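Can a town council give itself the school board's powers?

Posted in Local Government, 19/02/2019

Our council in Tevthorpe voted in November to "assume the functions" of the elected school board until further notice. The board voted the same evening that the council had done no such thing. So we now have two bodies signing the same bus contract, in different colors of ink. Is the council's vote worth anything? The charter is 106 pages and I have read 19 of them, which I'm told puts me ahead of the mayor.

Inna Vakulenko

It depends on who created the board. If the charter did, the council can't vote it away any more than I can vote away my neighbor's fence. You'd need a charter amendment, and in most places that goes on the ballot. If the board exists by ordinance, the council can probably repeal it – with notice and a public hearing, in that order. Look for a section called "Elective offices" and start there, not at page one.
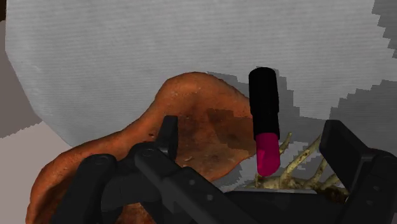
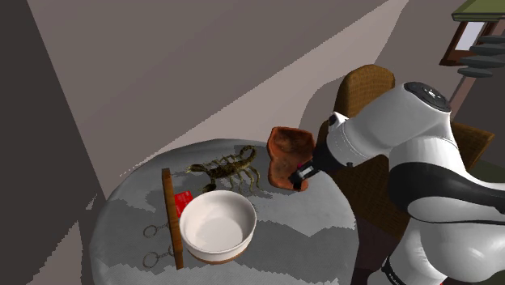

Lipstick in the first, round table with a gray-and-white cloth in the second.

Juketti

They can do whatever they want if no one sues. Seen it before.

Dulus

Juketti is half right, sadly. Somebody does have to object formally. Where I used to live it took a petition with 2,218 signatures before the county attorney would write an opinion, and the opinion was seven lines long. It said the board was still the board. Ask your clerk whether one has already been requested, and get the answer in writing. As for the bus contract, I'd want to know which signature the bus company is honoring.

Valentyna Zinchenko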